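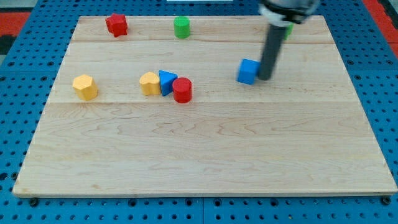 Oiling a maple or beech board

Applies to chopping boards, bread boards and play boards in untreated wood. It does not apply to varnished boards, which must be sanded back first.

You will need
Food-safe mineral oil
Two lint-free cloths
Abrasive paper, 180 and 240 grit
A sanding block
Board wax (optional)

1. Wash the board with warm water and a little washing-up liquid. Do not soak it. Stand it on edge and leave to dry overnight.

2. Check the glue lines. Run a fingernail along each seam on both faces. If the nail catches, or a seam lets light through, the joint has to be reglued before any oil goes on. Oil in an open joint stops the glue from holding.

3. Sand with 180 grit, along the grain only. Wipe with a damp cloth to raise the fibres, let it dry, then sand lightly with 240. Dark streaks in the wood are normally mineral marks and will not sand out.

4. Pour on a small pool of oil and spread it with the first cloth. Cover both faces and all edges in the same session - a board oiled on one side only is likely to cup. End grain takes the most and may need topping up.

5. Leave for 30 minutes, then wipe off the surplus with the second cloth.

6. Repeat steps 4 and 5 the next day. Apply 2 coats in total, or 3 in a heated room in January.

7. If using wax, rub it in thinly after the last coat and buff.

Painted blocks and pegs should be kept off the board until the surface feels dry, as oil can soften some paints.

Page last checked 02/09/2023. Ullora workshop notes, sheet 376.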